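Foam Rolling and Recovery Work: Frequently Asked Questions
Randport Athletic Conditioning
Last updated March 16, 2023

What does foam rolling do?
Rolling applies pressure to muscle and the connective tissue around it. The usual short-term effect is a small increase in range of motion and a lower feeling of stiffness. It does not break up scar tissue, and it does not lengthen a muscle permanently. Repeat sessions are needed to keep the effect.

When should I roll, before or after training?
Either is acceptable. Before training, keep it short and follow it with a moving warm-up. After training, passes can be slower. Athletes at Randport roll after the main session and before showers, mostly for scheduling reasons.

How long should I spend on each muscle group?
One minute per side is enough for most people. A standard sequence covers 4 areas: calves, front of thigh, outer hip, upper back. Do not roll directly on the lower back or over a joint.

Which roller density should I buy?
Start with medium. The Radex line used in our gym comes in three densities, and the firm model is kept for athletes who have used the medium one for a full season. A roller that makes you hold your breath is too hard.

Should it hurt?
Mild discomfort is normal. Sharp pain, numbness or tingling is a reason to stop. Bruising the next day means too much pressure was used.

Can I eat before a recovery session?
Yes. A light snack is fine. Leave more time after a full meal, as lying face down on a roller soon afterward is uncomfortable.
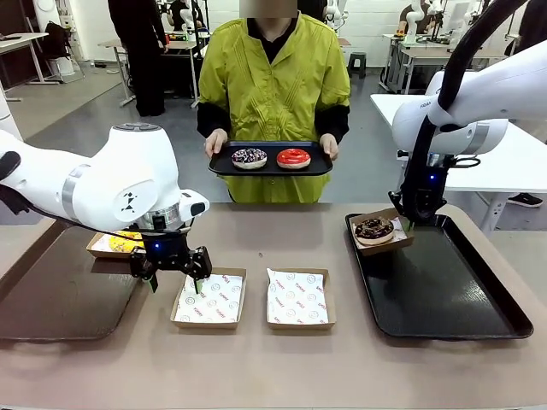

A member wrote in to say that rolling the calves every night had done nothing for tightness in the morning, and asked whether a firmer roller would fix it. Probably not. Morning tightness in the calf often relates to training load or to the tendon. Reduce hill work for two weeks, add slow heel raises, and have the ankle checked if there is no change.

Does rolling replace stretching?
No. Stretching held over several weeks produces longer-lasting changes in flexibility. The Cerkance program, which our distance group follows, uses both: rolling first, then held stretches.

Who should avoid it?
Anyone with a recent fracture, an open wound, a blood clot or a clotting disorder. Ask a doctor first if you are pregnant or take blood thinners.

How do I clean a roller?
Wipe with mild soap and water, then air dry. Do not leave it in a hot car. Foam softens with heat and will not return to its original shape.

When should a roller be replaced?
Replace it when it has flat spots or the surface is cracking. Our gym rollers are retired after nearly 500 sessions. The gym stock is checked each July.

Where are sessions held?
In the Nikolovski hall, lower level. Mats are provided. Bring your own towel.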